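The Crumpled Paper Catch-All, and Other Ways to Use Up Packing Paper

If your house is anything like ours, the brown paper comes in faster than it goes out. Every box seems to have yards of it stuffed in around something the size of a teacup, and I can't bring myself to throw it away. For years I kept mine folded under the stairs, in a pile that slid out onto your feet whenever you opened the door. My neighbor Stamatia Galanis finally said, very kindly, that I either needed to do something with it or stop inviting people over. So this page is the something!

I'll start with the bowl, since that's what most of you write to me about, and then there are some smaller tips at the end for the leftover pieces.

Why paper, of all things

I've had nice dishes by the front door. I had a pottery one from my aunt that I loved dearly, and every night at eleven my husband would come in and drop his keys into it from what sounded like the roof. It woke the baby, it woke the dog, and in the end it chipped. Paper is quiet. It gives a little when things land on it, it doesn't scratch the table, and when it gets grubby you make another one in the time it takes to boil potatoes. It weighs next to nothing too, so if you're carrying things from room to room you can pick the whole bowl up with one hand and take it along.

What you'll need

A big sheet of brown kraft packing paper, longer than your arm
A second sheet the same size, if yours is thin
A piece of plain cardboard from a box, something like a cereal box or a bit heavier
Black tape – cloth tape is nicest, but use what's in the drawer
A mixing bowl to shape it over
Scissors

You don't need glue. I tried glue in April and it took two days to dry and smelled like a school hallway. Tape holds perfectly well for a thing that only has to sit on a table.

Crumple first

Ball the paper up as tight as you can, then open it out and do it again, and then a third time. By the third go it turns soft, almost like cloth, and it'll hold whatever shape you push it into. Stiff new paper fights you the whole way and pops open as soon as you turn your back. Children are wonderful at this part, and if you have any on hand I'd let them do all of it.

Don't smooth the paper flat again once it's crumpled. Just open it loosely, with all its little hills and valleys, and lay it over the upside-down mixing bowl. Press it down around the sides with your palms. If you're using two sheets, turn the second one a quarter of the way around so the corners don't stack up in the same place.

Fold the rim outward

Lift the paper off, turn it right way up, and roll the loose edges outward and down, working around a little at a time. Mine never come out even. Noemí Ibarra, who makes much tidier ones than I do, rolls hers twice and gets a lovely thick edge, but she has more patience (and stronger thumbs). Keep the walls fairly low. A deep bowl looks handsome and then you spend your mornings digging in it, and the whole point is to see what's in there at a glance.

Tape where it wants to open

Set the bowl down and leave it alone for a while. Go have your coffee. When you come back you'll see exactly where the rim has started to relax, and those are the spots to tape. Tear off a short strip, start it on the inside, bring it up and over the edge, and press it down on the outside. You can go all the way around if you like a neat black border, but I think a few strips here and there are plenty, and I rather like how they look.

Torn tape gives you a ragged end and cut tape gives you a clean one. Cut tape also stays down longer. I know this perfectly well and still tear it with my teeth.

Line the floor

A paper bowl with nothing in the bottom will sag toward the middle and wobble. Flatten your piece of cardboard, trim it to fit the floor, and crease it across the center a few times in different directions, so that it looks like a star when you open it out. The creases let it settle into the curve. Lay another bit of paper in as well if you have it, and press everything down with your fist. If a corner rides up, a loop of tape underneath will take care of it.

What to keep in it

Keep it to the small things that leave the house with you, or that come home in your pockets. Ours is mostly wallet and keys, with whatever else has wandered in. I'd set it on a tray, too, so that it has a proper spot and doesn't get pushed along the table by the mail.
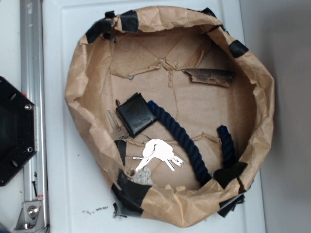 Wallet, keys and a bit of navy rope in a taped paper bowl, with a strip of something bark-like over by the wall.

A word about string and rope, which always ends up in these bowls. Short pieces are fine. Anything longer than your forearm will wind itself through the key ring overnight and you'll be standing there at seven in the morning with your coat on, picking at it. Coil the long ones and put them in a drawer.

Please don't use it for anything wet, and keep it well away from candles and the stove. It's paper, after all. I wouldn't put fruit in it either – one soft peach and that's the end of your bowl.

When it gets tired

The rim goes first, usually on the side where everybody grabs it. Peel off the old tape slowly, fold that part over again, and put on a fresh strip. If a piece of tape has started to droop, snip off the hanging bit and go over what's left with a new one. When the floor gets dusty, tip everything out, give the bowl a gentle shake over the sink, and swap in a new piece of cardboard.

For the leftover paper

Crumpled kraft paper is very good for stuffing wet shoes. Change it after a couple of hours, when it feels damp, and put them somewhere airy, but not against the heater.

A folded square under each chair you've stacked for the winter will save your floor.

Long narrow strips, twisted tight, make decent ties for bundling garden stakes in the shed. They won't last outdoors past the first good rain.

Wrap green tomatoes in it loosely and check on them every few days. Mesfin Araya down the road had ripe ones well into the holidays this way, and I'm still a little jealous.

If you're mailing something, save your softest, most crumpled paper for the corners of the box, which is where the knocks land.

Several of you have asked whether wrapping paper will work for the bowl. The shiny kind won't, I'm sorry to say. It cracks along the folds and the tape slides right off. Plain tissue is too weak by itself, though it makes a pretty lining over the cardboard. Old paper grocery bags do very nicely once you've cut off the handles and opened up the bottom seam, and if there's printing on them, just turn that side in.

Next time I'll get to the drawer where I told you to put all that rope.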